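Dorkside Household Skills Room
Progress report to the Grurkley Fund
Prepared by Jacqueline Hoarau
Sat 2 December

Work since the last report

The fitting out of the room is finished. The tables are in and the stations have their numbers. Kalliopi Nikolovski took over the tidying and cleaning sessions when the room opened and has run all of them since.

Spending to date is $3,552. Most of that went on tables. The rest went on baskets, sponges, cloths and storage bins, bought through Ploltel on the account we set up in the spring. One delivery arrived short and was made up the following week at no charge.

The basket and sponge exercise is now the first thing every participant does. Each table gets a plastic basket and a few small cleaning items, and the task is to put the items away, take them out again and leave the tabletop clear. Sessions last 90 minutes, with up to 12 people in the room.

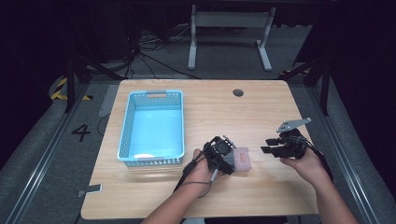 We tried deeper bins at first and dropped them. People had trouble reaching the bottom, and small items were left behind at the end of the session. The open baskets have worked better and they rinse out easily. Sponges wear out faster than we budgeted for, so we have moved a small amount from the cloths line to cover replacements.

Attendance

We have held 20 sessions. Two more were called off when the heating failed. The morning group is full and has a short waiting list. The late afternoon group still has places, and we have asked Mladenović House to pass the times on to its residents.

Problems

Storage is tight. Spare baskets are stacked in the hallway cupboard, which we share with another program, and getting them out takes up the first part of each session. Kalliopi has asked for a shelf unit inside the room. We have one quote and are waiting on a second.

Next period

Folding and packing exercises start in January, using the same tables. We will need larger boxes and a supply of towels, both already in the approved budget. The shelf unit is not, and a separate request will follow once the second quote is in.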